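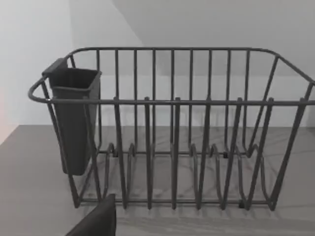
Romley Allotment and Supper Club | Members' Magazine | Features

The year I gave up the dishwasher

It died in December, halfway through a roasting tin, with a noise like a goose being sat on. I rang the repair people in Masberg and a very nice man quoted me 317 pounds, which is more than I paid for my first car (a brown one, we don't talk about it). So I said I'd think about it, and I'm still thinking.

I grew up washing up by hand. Five of us in a kitchen in Kerisholm, my gran at the sink and the rest of us fighting over who got the good tea towel. You washed glasses first, then cutlery, then plates, then pans, and if you put a greasy pan in before the glasses you heard about it until Easter. I'd forgotten all that! Twenty years of just slinging things in and pressing a button will do that to you.

The first week was grim, I'll admit. I let it pile up, then I sulked at it. But by the second week I'd started putting the radio on and doing it straight after tea, and something funny happened, which is that people came and talked to me. My son, who is fifteen and mostly communicates through the bathroom door, told me an entire story about a geography teacher while drying two saucepans. I kept very still in case he noticed.

I mentioned this at the club supper and got an earful from all sides. Mélanie Kowalchuk thinks drying up is a waste of a tea towel and lets everything drip. Benito Barrios dries each fork separately and puts it away facing left. They've been married for 11 years, so I can only assume they take turns. Benito also swears by very hot water and hardly any soap, and he may be right, as I was getting through a bottle a week before he had a word.

Then there's the question of the big things. Our supper at Dubey Hall meant stockpots, and no amount of radio makes a stockpot fun. My advice is to fill it with hot water the minute it's empty and go and have pudding. Burnt bottoms want bicarb and a night's soak. Wooden spoons want doing straight away, and please, please don't leave my good knife in the bowl under the suds.

I do miss the button on Sundays. My hands look like my gran's, and I've bought some rubber gloves in a yellow I'd never wear anywhere else. The man from Masberg rang again last week to ask if I'd decided. I told him I had my hands full and could he try me after Easter.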